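23/05/2019

Proofs of the second edition of Drarnley came back this morning. 300 pages, one file, and a list of 55 queries from the copy editor at Tikthorpe. I worked through the first 171 pages before lunch and stopped at the chapter break. Most of the queries concern hyphens. Four concern the tide table in chapter six, where I had high water falling twice in the same afternoon. I have moved the second one to the small hours and changed the ferry scene to match. The change adds two lines to page 112 and pushes a widow onto page 113, so I cut a sentence about the harbour wall to pull it back.

The draft of the next book stands at 869 words for the day, all written before seven. That is under target. Scene is the kitchen argument, third attempt. In the first two the sister spoke first. I have now given the opening line to the father and it holds together for a page and a half, after which he runs out of things to say. Left a note in square brackets and went on to the stairs.

Method note for my own use. Drafting and proofreading do not share a morning well. After an hour of proofs I correct every new sentence as I type it. Drafting first, proofs second, and a walk in between is the order that has worked this week. I tried it the other way round last September and lost most of the month.

Rūta Jaunzems rang at two about the jacket copy. She wants the word "haunting" removed and so do I. We agreed on 90 words for the back and none on the front beyond the title and the name. She also asked whether the surname Baranauskienė will fit on one line of the running head. It will at nine point. At ten it collides with the page number. I have asked for nine point throughout, and for the e with the dot to be checked in italic, where the typeface dropped it in the first edition.

Backed up both manuscripts to the drive and to the stick. File names now carry the draft number first and the title second, so that they sort properly. I have deleted everything called "final".
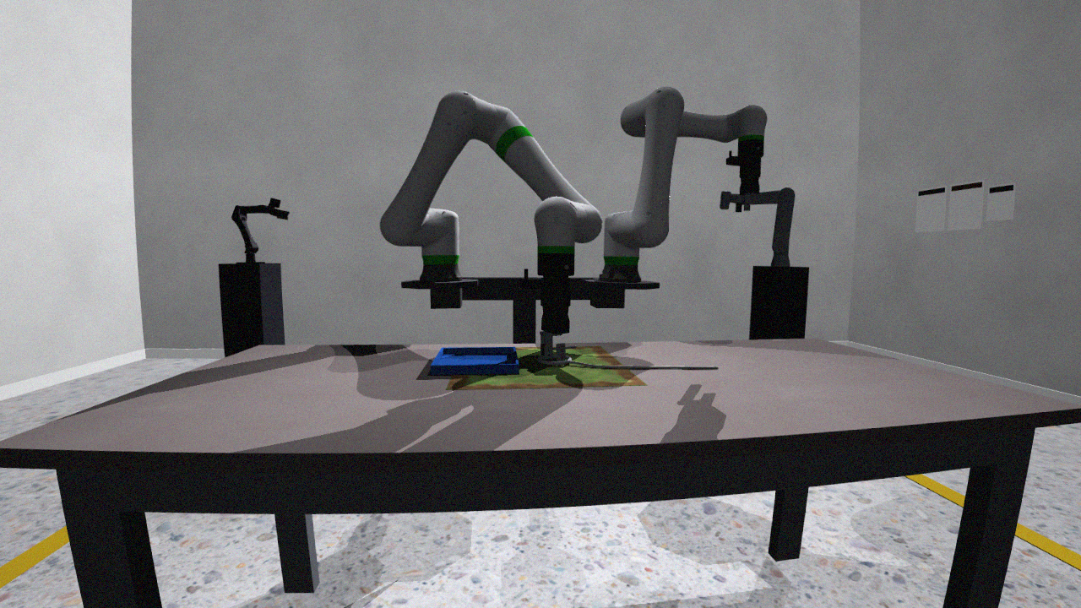 Image: computer rendering / Dromton

Post this afternoon: one contract to sign in three places, one royalty statement, one invitation to read at the library in Dromton. The statement lists returns in a separate column this time and I can follow it. I have said yes to the library on condition that it is twenty minutes and no slides. Will read the ferry scene if the corrected version has settled by then, otherwise the opening.

Dishwasher is still out. Part ordered. The car passed with an advisory on the rear tyres.

Evening: read chapter nine aloud to check the dialogue. Found "just" used eleven times and took out eight. One character nods on three successive pages. He now nods on the first of them only.

For tomorrow: pages 172 to 240, answer the rest of the hyphen queries in one batch, sign the contract, find a better end to the kitchen.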